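**Progress report to the Perno Fund, second reporting period**
Jun 2, 2026
Grant holder: Lestance Home Library Service
Prepared by: Mirjam Hauser

The Fund's grant supports the delivery of library books to residents of the Juvia valley who cannot travel to a branch. The service now reaches 531 registered readers, and the waiting list held over from the first period has been cleared. Deliveries run on 6 routes. The upper valley route was divided in two after drivers reported that the round could not be finished in daylight during the winter months.

Large-print fiction remains the most requested stock. The supply agreement with Ritchie has been renewed on the same terms, and returns are now checked and put back on the shelf within 3 working days.

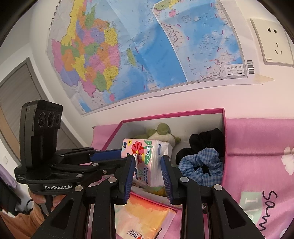 Spending is within the approved budget. The heading for vehicle running costs is slightly overspent owing to a gearbox repair, and we ask the Fund's consent to meet the difference from the unspent training allowance. Receipts are attached at Annex B.

**Reader consultation**

A short paper survey was sent out with the spring deliveries. Readers were generally content with the choice of titles but less so with the notice given when a visit is moved. The office has since begun telephoning each household on the day before a changed visit. Audio titles were also raised, in particular the loan period, which several readers considered too short for longer works.
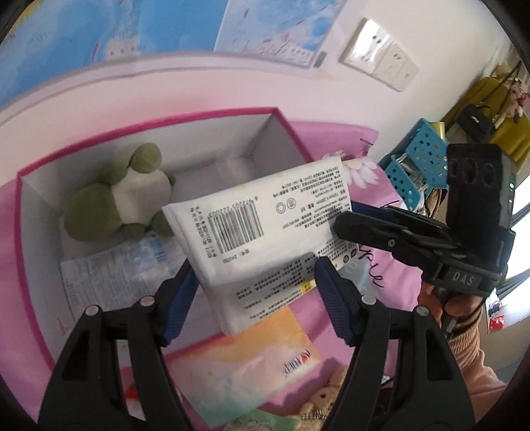 Gebhard Stöckli wrote that he would gladly wait longer for a recording if he could then keep it until he had finished, and that two weeks for a long novel was "a race I did not ask to enter". His letter was put to the stock meeting, and the loan period for audio titles will be extended to 6 weeks.

**Matters outstanding**

- The agreement for the storeroom at Lestance awaits the landlord's signature.
- Pirmin Gisler is to complete the revised driver handbook.
- Recruitment of 10 relief drivers continues; applications from the lower valley are still few.

The next report will be submitted in September, together with the audited accounts.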